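Put the battery at the end of the street

By Sumeya Sisay
Jul 24, 2021

I have become the sort of person who slows down to look at pole transformers, and I blame the battery on Admasu Street.

If you haven't walked past it, it's a pale green cabinet a bit bigger than a garden shed, sitting on a strip of council grass between the tennis courts and the creek path in Prarano. It hums a little on hot afternoons. Kids have already drawn on the concrete base in chalk. It holds 300 kilowatt hours, it belongs to the network company, Carix, and I think it's the most exciting thing to happen to electricity in this town since people started putting panels on their roofs.

There are 439 houses on our side of the creek, and you can hardly throw a tennis ball without it landing on a solar panel. On a clear spring day all those roofs are pumping out power at lunchtime, when half of us are at work and the other half are running a fridge and a radio. The voltage creeps up, the inverters start tripping off, and perfectly good sunshine goes to waste. Then six o'clock comes, everybody gets home and turns on the oven, and we buy power back from a gas plant a very long way off. I used to watch my own inverter do this (yes, I check the app, yes, my family makes fun of me) and it drove me up the wall.

The usual answer has been to sell each of us a battery for the garage. I have nothing against garage batteries. My neighbour loves hers and I love hearing about it. But they cost as much as a decent second-hand car, they need a wall you own, and most of them spend a good part of the year either full by eleven in the morning or barely touched. A shared one gets worked properly. When my place is full of visitors and using everything it makes, the people over the road are at the beach and exporting the lot, and the cabinet by the tennis courts doesn't care whose roof it came from.

And renters can be in on it! I can't say this loudly enough. For years the whole rooftop story has been a story about people with roofs. Ronus, the retailer running the trial, opened it to 80 households to begin with, and 20 of those places were held for tenants and people in the units behind the shops, who have never had a panel and probably never will. They get a slice of the battery on their bill just as I do. A woman in my building class told me it was the first time she'd opened an energy letter that was written to her and wasn't a price rise.

I've heard the objections, some of them at considerable length outside the bakery. One is noise. I've stood beside the thing on a 38-degree day and the cicadas were winning, though I'd happily see a fence with some planting on the creek side, where the bedrooms are closest. Another is fire, and that deserves a proper answer with the brigade in the room. Carix held one information night, in October, with a slide deck and not enough chairs. Do it again, publish the emergency plan, and let people ask the same question four times if they want to.

The objection I take most seriously is about money. At the moment the network charges you for moving a unit of power three doors down as if it had come across the state. That makes the sums for a street battery look much worse than they should. The trial has a special local tariff, which is wonderful, but it ends when the trial does, and then we're back to paying for a freeway to cross the road. If I could fix one dull paragraph in one dull rule book, it would be that one. Make the local tariff permanent and you'd see these cabinets going in wherever there's a spare bit of grass and a transformer having a hard time.

I'd also like the town to own the next one. Carix has done a good job, and their technicians have been lovely about being pestered by me, but a network company will always put its battery where it saves the network the most. Fair enough, that's its business. A town might put one behind the library, so that it could keep the lights and the phone chargers going when a storm takes out the line over the range, as it does most summers. We were without power for two days last time. I ate a lot of tinned peaches.

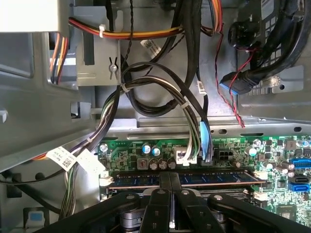
The council is taking submissions on the creek reserve plan at the moment, and there's a page near the back on "utility uses" that most people will skip. Please don't. Write them a paragraph, tell them where on your street you'd put one, and if you want company while you look at transformers, I'm free most evenings after tea.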